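Month four of looking after a two-arm cell and I have been asked, again, whether it "basically runs itself now". A thread. Long one, put the kettle on.

The cell: two arms facing each other over a bench, printed yellow fingertips, a little camera at each wrist. The job is picking up sheets of painted cardboard and passing them from one side to the other so they can be stacked for the people who build the displays. That is the whole job. A ten year old could do it for crisps.

When we took it on, the line from Wumau was that the soft fingertips "need no routine maintenance". I have kept that email. I read it now and then when I want to feel something.

What the fingertips need, in practice: wiping every morning, checking every morning, and swapping well before they look like they need swapping. Cardboard dust gets into the hollow cells and packs down. A packed cell doesn't squash. A fingertip that doesn't squash isn't a soft fingertip, it's a yellow brick.

You can't see this by looking at the front face. You have to take the tip off, hold it up to a window and squint through the lattice. If the squares aren't all letting light through, get a cocktail stick. I was told to use compressed air. Compressed air moves the dust two cells along.

Before anyone replies with the washing up bowl idea: tried it. They take ages to dry in the middle and then you've got damp fingertips holding cardboard. Have a think about that one.

Next thing. Grip force. The setting goes from 0 to 1000 and no, there isn't a unit. I asked. I was sent a PDF. The PDF also had no unit.

Ours came set at 768. Why 768? I asked Joris, the reseller, and was told it was "tuned". Tuned on what? Their demo, as far as I can work out, which used clean brown sheets, brand new, no paint. We have painted ones with knocked corners. At 768 it crushed the fluting along the edge on a good share of them and then dropped the sheet anyway when the crushed bit gave way.

So we went down in steps of 40, running the same stack each time and writing down what got dropped and what got dented. Dull work. Took most of an afternoon. I won't post the number we ended up on, as someone will copy it and then email me when it's wrong for their cardboard. Do the afternoon.

One useful bit from that afternoon: change one hand at a time. We changed both together at first, and when a handover went wrong we'd no idea which side was to blame. Obvious when written down. Wasn't obvious at twenty to five.

Which brings me to the zero. Every gripper has a closed position it believes in. Swap a fingertip and that belief is out of date. The software will not tell you. It will cheerfully close to where the old tips used to meet, and you'll get either a gap or a squeeze depending on your luck.

The manual has the re-zero step under "initial commissioning", as if you do it once in your life. We do it after every tip change, with nothing in the fingers, and then again with a sheet in. Zdeňka Doležal wrote it on tape and stuck it to the controller. The tape has prevented more faults than the dashboard has.

The dashboard, since you'll ask, is Farkis. It has a health score. Ours was green the entire week we had a loose bolt in the left wrist. I'm prepared to believe it measures something. I haven't found out what.

How did we find the bolt? Somebody put a hand on the arm with the power off and waggled it. There's your predictive maintenance.

Cables. If your wrist camera plugs in at the side, and the plug has a screw, do the screw up. Then check it again after the first day of real work. We had a week of frozen pictures that got blamed on the network, the switch, the software, and at one point the weather in June. It was the screw.

And leave enough slack for the wrist to turn all the way both ways. Turn it by hand, slowly, and watch the cable the whole time. Whoever did ours had allowed for the wrist pointing forwards. It spends half its life not pointing forwards.

Now the bit I get the most arguments about, which is edges. Everyone wants to grab the sheet flat, as it looks tidy. We pinch it on the edge and hold it upright, and the other arm comes in from the side.
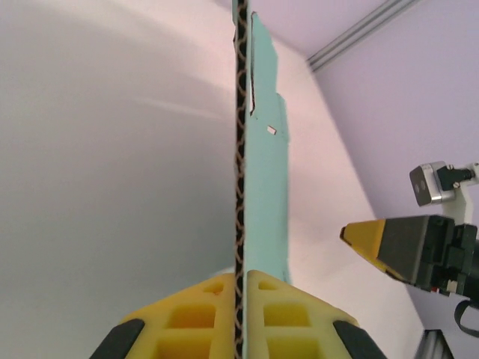
I was against doing it like that, for the record. I thought it would swing about like washing. It's better than what we had, mostly, on the sizes we run. I'm not going to tell you it's solved. Big sheets still flop, and I don't trust a method until it's had a bad winter.

What matters with an edge grip is that the two tips meet square. If one sits a hair proud of the other, the sheet leans, and the second hand then goes for a place where the sheet isn't. We spent days adjusting the second arm for that. The second arm was fine! It was a fingertip on the first arm that hadn't been pushed fully home.

So: push the tip on until it stops, then try to pull it off again. If it comes off, it wasn't on.

The rubber pads are a separate sulk. They go shiny, and shiny means slippery. A rub with a damp cloth brings them back for a while. Fine sandpaper brings them back for longer and also makes them thinner, so you pick. Cârstea wanted us on a subscription for replacement pads. I asked how long a pad lasts and got a brochure.

Our actual morning list, if anyone wants it. Power off. Waggle both wrists. Tips off, look through them, tips on, pull. Wipe pads. Camera screws. Power on, zero both, zero with a sheet. Pass 4 sheets at slow speed and watch every one of them. Then, and only then, coffee.

People look at the list and say it seems like a lot of faff for a machine that's meant to save time. Yes. I've said so in writing.

Does it save time overall? On a good day, I think so — on a day with a tip change, no chance. Ask me when we've got enough good days in a row to be worth adding up.

Several people asking for the tape wording. It says "NEW TIPS? ZERO IT. YES AGAIN." Underneath, in a different pen, "both hands". That second line was added after an incident I'll do in another thread if I can be bothered.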